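ok adapter thread, quick one, leaving for Flenanwood in the morning and the cords are STILL not sorted

every trip same thing. I pack the charger, forget the adapter, buy another one at the station. now there's a whole drawer of them and no idea which goes where

so this time one rule — if it plugs into a wall it gets looked at, prongs checked, then keep pile or give away pile. no "maybe" pile. maybe pile is how we got here

the little pale pink one is a keeper. easy to spot in a black bag, all my other stuff is black and just dissapears
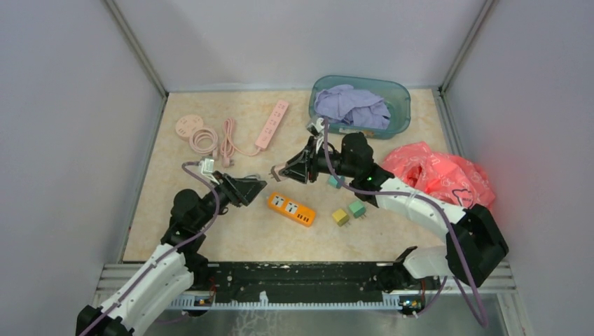
anyway the white ones are the problem. all look identical from the back. Ekene Akpan told me to write the country on a bit of masking tape and stick it on the flat side. doing that tonite, pen is somewhere

also finally putting a label on every tub. doesn't need to be fancy, a printed strip on the front is plenty. teal tub = cloths. I keep telling people this. cords do not go in the teal tub

and fold the cloths or don't, I don't care, crumpled is fine. just in the tub

someone asked what to wipe the tabletop with. damp cloth, drop of dish soap, dry it after. I don't use the spray stuff, left streaks on my old counter and I was mad for a week

only gripe with a speckly beige top, crumbs vanish on it. you have to get down low and look sideways across. or just run your hand over it, faster
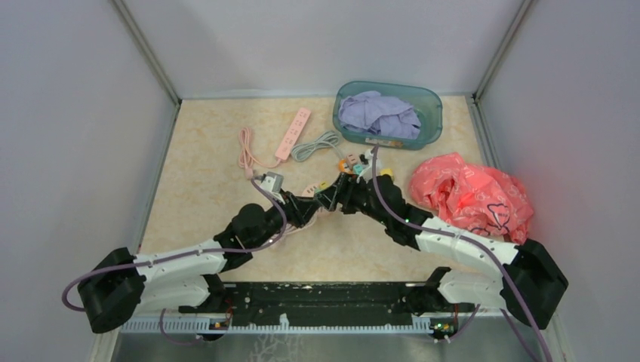
Beige top with the faint marble look, gray walls

would I pick that color again? yeah prob. the white one I had before showed every coffee ring

Dilani Fakir wants the spare adapters for the Mollah trip, so the give away pile has a home. Dilani if you're reading, bag is by the door, take the pouch too

still to do: tape labels, find the long charging cord, water the plants, shoes

found the pen. it's dried out. using a sharpie — more tomorrow from the train if there's signal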